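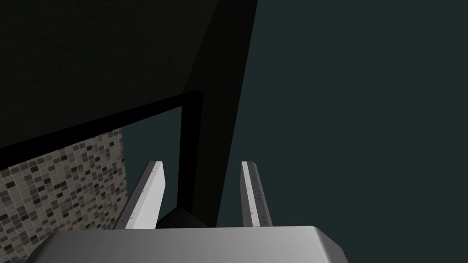 Prodia mit Haushaltspaket im Test: Der Schutzhalt, der manchmal frei hat

Veröffentlicht am 8. August 2023 von Dayana Cárdenas

Ich habe 498 Euro für eine Software ausgegeben, die verhindern soll, dass ich mit einem Roboterarm Möbel beschädige. Im Mai habe ich mit einem Roboterarm ein Möbel beschädigt. Man könnte die Besprechung an dieser Stelle beenden, aber so einfach ist es leider nicht, denn ich benutze die Software weiter und werde sie vermutlich auch verlängern.

Worum es geht: Prodia ist eine Simulationsumgebung für kleine Greifarme. Das Grundprogramm ist ordentlich und ein bisschen langweilig, man fährt darin Bahnen ab, zählt Zusammenstöße und lässt es über Nacht laufen. Interessant wird es mit dem Haushaltspaket von Marano, das Wohnräume mit Regalen, Schränken und allerlei Engstellen mitbringt, dazu einen Zweifingergreifer und den sogenannten Schutzhalt. Letzterer soll den Arm stoppen, sobald irgendein Teil davon einer Fläche näher kommt als erlaubt. Gekauft habe ich beides im Bündel bei Clikville, wo das Paket als »sicherheitsbewusst« beworben wird. Das Wort kannte ich bisher nur von Fahrradhelmen.

Installation und erster Eindruck

Die Installation verlief ruhig. Das Programm fragt nach dem Lizenzschlüssel, dann nach einem Ordner, dann noch einmal nach dem Lizenzschlüssel, und beim zweiten Mal glaubt es einem. Die Räume laden zügig, auch auf meinem nicht mehr taufrischen Rechner. Man kann zwischen mehreren Kameras umschalten, und am meisten habe ich die genutzt, die von hinten über den Greifer schaut. Sie ist beim Anfahren enger Ecken Gold wert, man sieht die Finger und was sich dazwischen befindet, jedenfalls solange sich dazwischen etwas erkennen lässt.

Denn hell ist es in diesen Wohnungen nicht. Dunkle Möbel unter dunklen Überhängen, dahinter Wände in einem Petrolton, den ich in den Neunzigern einmal als Badezimmer hatte. Wer einen schwarzen Rahmen unter einer fast schwarzen Platte anfährt, lernt die Taste für die Zusatzbeleuchtung zu schätzen. Sie liegt auf F11 und kollidiert bei mir mit dem Vollbildmodus. Eine Umbelegung ist möglich, überlebt aber den Neustart nicht.

Der Schutzhalt, Teil eins: Es läuft

In der ersten Zeit war ich sehr angetan. Ich habe den Arm absichtlich auf Kanten, Wände und Pfosten losgelassen, und er hielt jedes Mal an, mit einem kleinen gelben Balken unten im Protokoll und der Meldung »Annäherung unzulässig«. Ich mag Fehlermeldungen, die nach Hausordnung klingen. Der Mindestabstand lässt sich für den Arm und für die Finger getrennt einstellen, und wenn man den Wert verändert, reagiert der Halt spürbar früher oder später. So muss das sein.

Also tat ich, was man eben tut, wenn etwas eine Weile funktioniert: Ich übertrug eine Bahn auf den echten Arm. Der steht bei mir im Arbeitszimmer, ein kleines Tischgerät von Ochoa, und sollte unter einem Wandregal entlangfahren, am Pfosten vorbei und ein Stück nach vorn. In der Simulation lief die Bahn sauber durch, kein gelber Balken, keine Hausordnung.

Der Schutzhalt, Teil zwei: Es läuft zu weit

In der Wirklichkeit fuhr der rechte Finger in die Unterkante des Regals. Langsam, mit der Entschlossenheit eines Einkaufswagens. Ich war schnell genug am Notaus, das Regal hat eine Kerbe, der Finger einen Haarriss am Ansatz, und ich habe seitdem die Angewohnheit, beim Testen auf der anderen Tischseite zu stehen.

Mein erster Verdacht galt mir selbst. Ich hatte das Regal vermessen, und ich vermesse Dinge erfahrungsgemäß mit Fantasie. Das Regal stimmte aber. Der zweite Verdacht galt der Montage des Arms, auch die stimmte. Blieb die Simulation, und so ließ ich ähnliche Anfahrten unter Überhängen in Serie laufen, insgesamt 1265 Stück, mit leicht verschobenen Startpunkten und wechselnder Fingeröffnung. In 14 davon steckte am Ende ein Finger in einem Möbelstück, und der Schutzhalt hatte nichts zu beanstanden.

Vierzehn klingt wenig. Bei einem Toaster wäre ich auch zufrieden, wenn er fast immer aufhört. Bei einer Funktion, deren ganzer Daseinszweck das Aufhören ist, finde ich es mäßig.

Die Gemeinsamkeit war schnell gefunden, wenn man die Protokolle nebeneinanderlegte: In allen diesen Läufen war der Greifer weit geöffnet, und die Öffnung war während der Fahrt verändert worden. Prodia zeigt die Finger dann korrekt gespreizt an. Die unsichtbare Hülle, mit der das Paket den Abstand berechnet, bleibt dagegen dort, wo die Finger beim Start der Bahn waren. Einblenden kann man sie über »Ansicht«, »Experten«, »Hüllkörper«, und da standen sie dann, zwei brave grüne Quader in der Mitte, während die Finger links und rechts davon eigene Wege gingen. Der Halt bewachte also sehr gewissenhaft eine Stelle, an der kein Finger mehr war.

Öffnet man den Greifer vor dem Start der Bahn, passiert das nicht. Deshalb war es mir in der ersten Zeit auch nicht aufgefallen, ich hatte meine Mutproben alle mit vorher geöffneten Fingern gemacht.

Die Sache mit den Schatten

Bevor ich auf die Hüllkörper kam, habe ich einen ganzen Abend an der Grafik gezweifelt. Auf großen Flächen zeichnet das Paket die Schatten so grob, dass man beim Hinschauen unsicher wird, wo eine Leiste aufhört und der Schatten anfängt. Mit bloßem Auge den Abstand zwischen Fingerspitze und Holz zu schätzen, kann man sich in manchen Ansichten sparen.
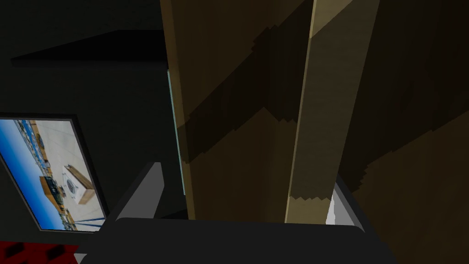 Schatten mit Sägezahnkante auf der Holzfläche, darunter der geöffnete Greifer.

Schuld waren die Schatten am Fehler nicht, sie haben mir nur die Suche verdorben. Ein Sicherheitsmerkmal, das man zur Kontrolle am liebsten noch einmal mit den Augen überprüfen würde, sollte den Augen aber etwas anbieten. Es gibt eine Einstellung »Schattenqualität« mit den Stufen »normal« und »hoch«. Den Unterschied zwischen beiden habe ich gesucht und im Lüftergeräusch gefunden.

Abhilfe schafft das komplette Abschalten der Schatten. Die Räume sehen dann aus wie aus Pappe, dafür sind die Kanten eindeutig. Für Anfahrten arbeite ich inzwischen nur noch so und schalte die Beleuchtung wieder ein, wenn Besuch kommt.

Der Kundendienst

Ich habe den Fehler an Marano gemeldet, mit Protokollen und einer Anleitung zum Nachstellen. Die erste Antwort kam sofort und bestand aus der Frage, ob ich den Rechner neu gestartet habe. Die zweite kam nach 17 Tagen und war sehr viel besser: Man könne das Verhalten nachvollziehen, die Hüllkörper würden aus Geschwindigkeitsgründen nur beim Bahnstart berechnet, und es gebe einen Schalter. Der Schalter steht in einer Konfigurationsdatei, heißt »hull_refresh« und ist ab Werk aus.

Mit eingeschaltetem Schalter habe ich dieselbe Serie noch einmal laufen lassen. Jetzt hielt der Arm bei jeder der unerlaubten Annäherungen an. Langsamer ist das Ganze auch, die Serie brauchte eine Nacht und den Vormittag dazu. Das nehme ich gern in Kauf, ein neuer Finger kommt teurer als der Strom.

Im Handbuch steht der Schalter bis heute nicht. Auf der Produktseite bei Clikville heißt das Paket weiterhin »sicherheitsbewusst«, und ich habe dort eine Bewertung hinterlassen, die noch geprüft wird.

Was sonst noch auffiel

Das Protokoll ist gut. Jeder Halt wird mit Zeitpunkt, Gelenkstellung und beteiligter Fläche notiert, und man kann die Liste als Tabelle ausgeben. Ohne dieses Protokoll hätte ich den Fehler nie eingegrenzt, das gehört zur Fairness dazu.

Das Rückwärtsspulen ist ebenfalls gut, nur springt die Kamera dabei gelegentlich in die Grundstellung zurück. Die Namen der Flächen sind auf Englisch, auf Deutsch und in einem Fall auf Italienisch. Ich weiß jetzt, was »mensola« heißt.

Die Übergabe an den Ochoa-Arm klappt ohne Nacharbeit, inklusive Geschwindigkeitsgrenzen. Wer sie beim ersten Durchgang auf ein Zehntel stellt, hat mehr Zeit zum Erschrecken. Den Fingerabstand sollte man beim Übertragen von Hand nachprüfen, dort wird auf ganze Millimeter gerundet, und zwar ab.

Gestört hat mich die Art, wie der Schutzhalt seinen eigenen Zustand anzeigt. Oben rechts sitzt ein grünes Symbol, das »aktiv« bedeutet. Es leuchtet grün, wenn die Hüllen stimmen, und es leuchtet genauso grün, wenn sie seit einer halben Minute veraltet sind. Ein gelbes Symbol für »ich rechne mit alten Daten« wäre mir lieber gewesen als die dritte Auswahl an Küchenfronten, die das letzte Update mitbrachte.

Für wen taugt es?

Wer rein in der Simulation bleibt, bekommt ein brauchbares Paket mit engen, hübsch unbequemen Räumen. Da kostet ein übersehener Zusammenstoß höchstens eine verfälschte Statistik, was ärgerlich genug sein kann, wenn man auf der Statistik etwas aufbaut.

Wer Bahnen auf ein echtes Gerät überträgt, sollte vor dem ersten Start die Konfigurationsdatei öffnen, »hull_refresh« einschalten, die Hüllkörper einblenden und den Greifer während der Fahrt ein paarmal auf- und zufahren lassen. Wandern die grünen Quader mit, ist alles in Ordnung. Die Hand bleibt trotzdem am Notaus.

Preis: 498 Euro im Bündel, ein Jahr Updates inbegriffen
Gefallen: Protokoll, Übergabe an den Arm, Greiferkamera
Nicht gefallen: Werkseinstellung beim Schutzhalt, Handbuch, Schatten, F11
Wertung: drei von fünf Punkten, ein weiterer liegt bereit für den Tag, an dem der Schalter ab Werk an ist

Nachtrag: Den Haarriss im Finger habe ich geklebt. Er hält bisher. Die Kerbe im Regal bleibt, ich stelle jetzt eine Pflanze davor.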